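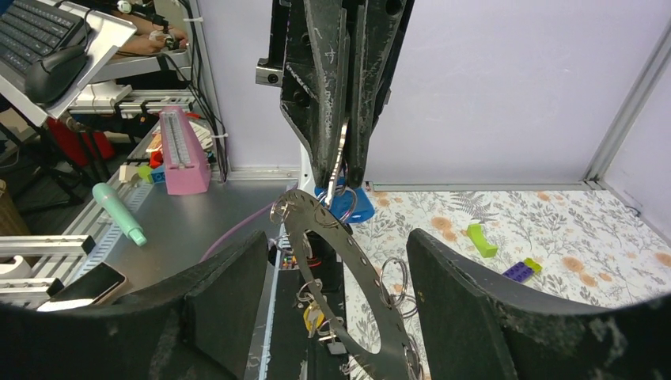 Placa metálica ovalada con anillas en los agujeros del borde.

Lista: Llaves y Accesos
Asunto: Re: Cómo ordenar los llaveros de una comunidad grande
De: Keith Tindall
Fecha: 23 oct 2018

Hola a todos:

Contesto a Ruth debajo de su mensaje, que copio casi entero para quien se haya incorporado hace poco.

> De: Ruth Mapplebeck
>
> Buenas. Desde mayo llevo la administración de la finca Marsden, que tiene 145 viviendas repartidas en 4 portales, además del garaje y los trasteros. Me entregaron las llaves en dos cajas de zapatos. Hay etiquetas de papel medio borradas, llaves repetidas y otras que no abren nada que yo haya encontrado.
>
> Mis dudas son estas. Primero, si conviene ordenar por portal o por tipo de puerta. Segundo, qué hago con las que no identifico. Y tercero, si alguien usa un armario cerrado o si os apañáis con aros grandes colgados en la pared. El presupuesto es de 400 euros como mucho y preferiría no gastarlo entero.
>
> También me preocupa el registro de préstamos. El fontanero se lleva la llave del cuarto de contadores y la devuelve cuando se acuerda.
>
> Gracias, Ruth

Ruth, voy por partes.

Sobre el orden: por portal. Yo probé por tipo de puerta cuando llevaba el edificio Hidel y duró poco. Quien viene a pedir una llave casi siempre sabe a qué portal va, pero no siempre sabe si lo que busca se llama cuarto técnico, cuarto de contadores o cuarto de limpieza. El garaje y los trasteros los trataría como si fueran un portal más.

Las etiquetas no deben llevar la dirección ni el nombre de la finca. Pon un código corto y guarda la tabla de equivencias en otro sitio. Si se pierde una llave con el código P2-07, el que la encuentre no sabrá qué hacer con ella. Con "Marsden, portal 2, azotea" hay que cambiar el bombín. Las fichas de plástico con papel dentro se despegan con el uso; las de latón grabadas cuestan más, pero se hace el gasto una vez.

Las llaves sin identificar no las tires todavía. Mételas en un sobre, ponle fecha y guárdalo 6 meses. Antes de eso date una vuelta por toda la finca con ellas y prueba también en los sitios raros: registros del patio, buzones viejos, la tapa del cuadro de riego, candados de la azotea. Clive Kettle hizo esa ronda en la urbanización Kisotham y apareció la llave de un cuarto que llevaban años abriendo con un cerrajero. Pasado el plazo, al reciclaje de metal, y si puede ser deformadas.

En cuanto a armario o aros, depende de quién entre en el despacho. Los aros grandes van bien para el conserje, que hace la ronda con todo encima y no quiere ir descolgando llaves sueltas. Para guardarlas de un día para otro, armario con cerradura y atornillado a la pared. Yo tengo un Jedura de chapa, sin lujos, que me costó bastante menos de lo que tienes presupuestado. Mira que los ganchos sean móviles. En el anterior eran fijos y estaban tan juntos que las llaves de seguridad se montaban unas sobre otras.

Si al final pones aros, un portal por aro y las anillas partidas de buen grosor. Las finas se abren con el peso y las llaves acaban en el fondo del bolsillo o en la acera. Bradley Blackburn comentó en esta lista que él cambia las anillas cuando nota que la punta ya no cierra contra la vuelta, y me parece buen criterio.

El registro de préstamos lo llevo en un cuaderno de papel, con cinco columnas: código, nombre, teléfono, salida y devolución. He visto hojas de cálculo muy completas que nadie rellenaba porque el ordenador estaba apagado. El cuaderno está encima de la mesa y el bolígrafo atado. Lo del fontanero lo resolví pidiendo que la llave vuelva antes de firmar el parte de trabajo. Sin parte firmado no cobra, y la devuelve.

Otra cosa que no preguntas: haz copia solo de lo que haga falta. Con las llaves de seguridad pide siempre la tarjeta del cilindro al administrador saliente. Si no la tiene, te conviene saberlo ahora y no el día que se rompa una llave dentro de la cerradura.

Con los proveedores habituales puedes pactar una tarde para entregar y recoger. El ascensorista suele tener llave propia; compruébalo y apúntalo también en la tabla, aunque no esté en tu armario.

Barry Lockwood tenía una plantilla de acta de entrega de llaves, de una página, que firman el que entrega y el que recibe. Barry, si lees esto, ¿la puedes volver a mandar? La mía se quedó en el ordenador viejo.

Un saludo,
Keith

--
Para darse de baja, envíe un mensaje vacío con la palabra BAJA en el asunto.
Se ruega recortar las citas largas al responder.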